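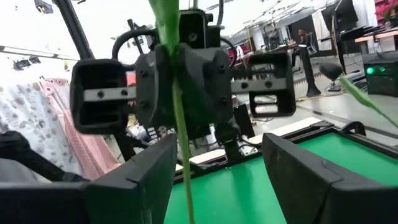 Did Brodus Mobile end the second quarter on budget?

It came in $46,000 under, and most of that is money we meant to spend and couldn't.

Revenue from prepaid plans reached $3,874,000 for the quarter. Active lines grew by 1374, nearly all of them on the cheap plan. Average revenue per line slipped again, as it will when your best seller is the thing you priced to be ignored. Marketing would like it noted that the cheap plan was their idea. Finance has noted it.

The underspend sits in the Holloway switching upgrade. Paser, who supply the billing interface, promised delivery in March. In March they promised it again, with a new logo on the cover sheet. Florante Cabrera has since got a signed schedule out of them with penalties in it, and their emails have become noticeably shorter. We have moved the money into the third quarter and ask that it not be admired there for too long.

Churn

Customers left at a slightly slower pace than in the first quarter. Cauã Pimentel puts this down to the new retention script. Hussam Geagea, who runs the call center, puts it down to the hold music being broken for most of May, so that callers thought they had been cut off and gave up on canceling. We have fixed the music and will report next quarter on who was right.

Brusow stores

Four of the five Brusow stores now cover their own rent. The fifth is across the street from a competitor with better parking. Its lease has a break clause this winter and Iraklis Pappas recommends we use it. I agree, though I signed the lease and would be grateful if that part stayed out of the board summary.

Debt and cash

The loan covenants were met. Interest cost was a little higher than forecast after the rate reset, and the forecast was mine too. Cash at quarter end was enough to fund the delayed upgrade without drawing on the second facility. We would still like to keep the second facility open, given our history with the word "delivery."

What we need from you

Approval to carry the Holloway money forward, and a decision on the store lease before the notice window opens. The draft notice letter is with legal, where it has been for three weeks. It is one paragraph long.

Sofia Moschos
Finance, Brodus Mobile
2025-08-14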